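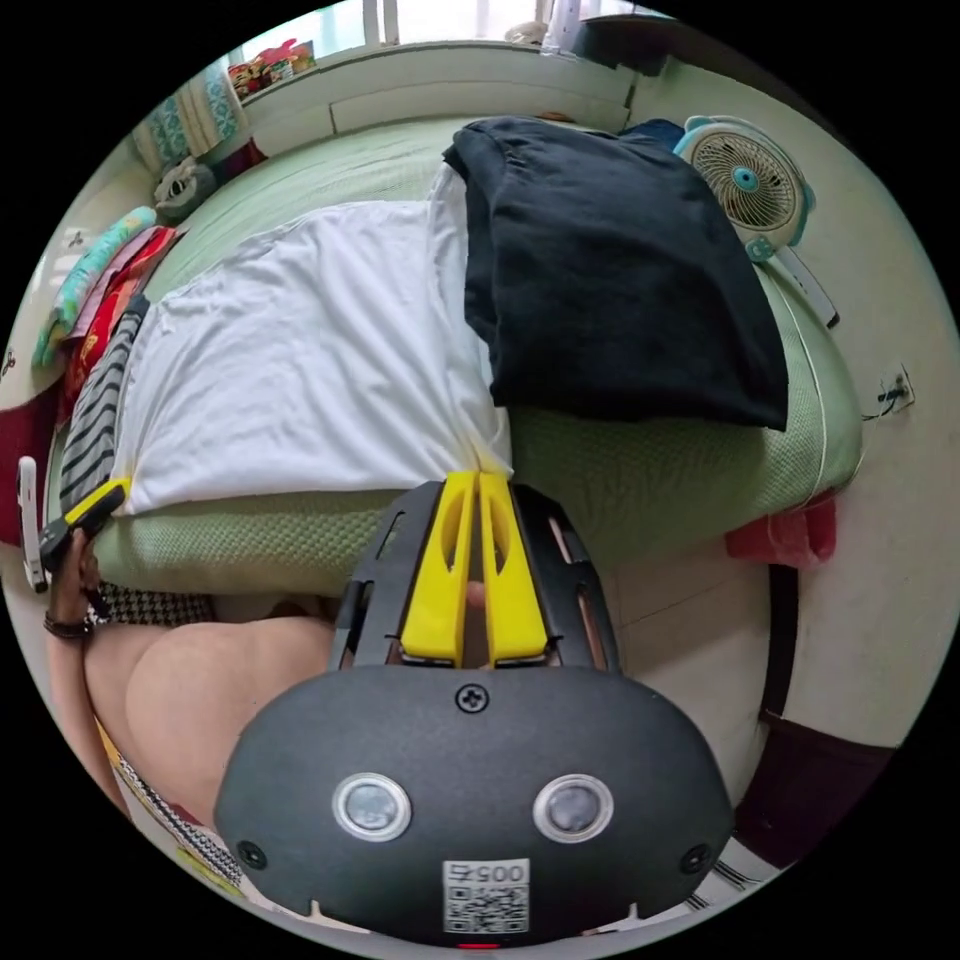
When can Estinwood people do their wash on Fusgate again? Next week, if the last inspection goes the way everybody on the street expects it to.

I've been hauling my sheets across town to the Rirnina place since February, so you can imagine how fast I walked over when I saw the brown paper coming down from the windows of the old Guerreiro laundromat. The door was propped open, the lights were on, and Catríona Daly was on her knees behind a dryer with a flashlight in her teeth. She bought the business this spring after the Guerreiro family retired, and she's keeping the name (good call – I don't think anyone here would have called it anything else anyway).

The place closed when a pipe burst in the apartment upstairs and soaked the ceiling. What was supposed to be a quick repair turned into new wiring, new drains and a new floor, and then a long wait on the permit for the gas line. Daly told me the floor alone ate most of her cushion. "I wanted to open with flowers in the window and free coffee," she said. "I'm going to open with coffee."

So what's changed? There are 16 washers now, all front loaders, and 14 dryers along the back wall. Three of the washers are the big kind that will take a king-size comforter without a fight, and I am more excited about that than a grown woman should be. The machines still take quarters, but you can also load money on a card at the counter. A regular wash will be $3. The old price was a bit lower, and I heard some grumbling about it at the bus stop, though Rirnina charges more and has that one dryer that eats socks.

The folding tables are the old ones, sanded down and painted. I was happy to see them! I learned to fold a fitted sheet on the one by the window, from a lady who got tired of watching me wad mine into a ball. Daly is also bringing back drop-off service, which a lot of the older folks on Fusgate used to count on. Leave your bag in the morning and it's ready by supper, with a discount if you bring in more than 20 pounds. She'll take tablecloths and curtains too, but no rugs, and please don't ask about the dog bed.

Hours will be 6 a.m. to 10 p.m. every day, with the last wash going in at 9. That's an hour later than before. Daly says the night crew from the bakery asked for it, and she's going to try it through the winter and see if it pays for the lights.

Parking is still a pain. The city has the curb torn up on the north side of the street, and the crew I talked to couldn't tell me when they'd be done. If you're coming by car, use the lot behind the hardware store and cut through the alley – the back door of the laundromat will be unlocked during business hours. Anyone with money left on an old Guerreiro card can bring it to the counter and have the balance moved to a new one.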